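Chapter 7
Gathering Examples

"A learner can only be as careful as the person who showed it the work." – from the course notes of the Vutia workshop

In the chapters before this one, we have spoken of the learning system as if its examples were already lying in a folder, ready for use. In practice somebody must make them. A person guides the arm through a task, the cameras and joint readings are saved together, and one such run is called an episode. The set used in this chapter was made for the Pena sorting task and has 2177 episodes, recorded by 11 operators at the Bundeck site between March and July.

The task is easy to say in words: small things must go from one place into a basket. For a person this needs no thinking. For the learner, every episode must contain the approach, the grasp, the carrying and the release, and the wrist camera must be running through all of them.
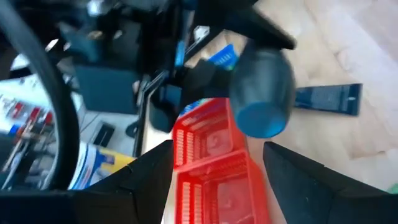
We ask the operators to change the starting places between episodes, also when the change is small. If a basket stands always at the same spot, the learner may remember the spot and pay no attention to the basket. Such a mistake stays hidden during training, and it appears only when somebody moves the furniture.

Failed grasps are a different question. In the first plan they were all deleted. Later we kept those in which the operator made a second try and finished the task, and gave them their own mark in the Sakai log format. Section 7.2 explains how this mark is used.

After reading this chapter, the student should be able to plan a recording session, write instructions for an operator, and decide which episodes are to be kept.

7.1 What belongs to one episode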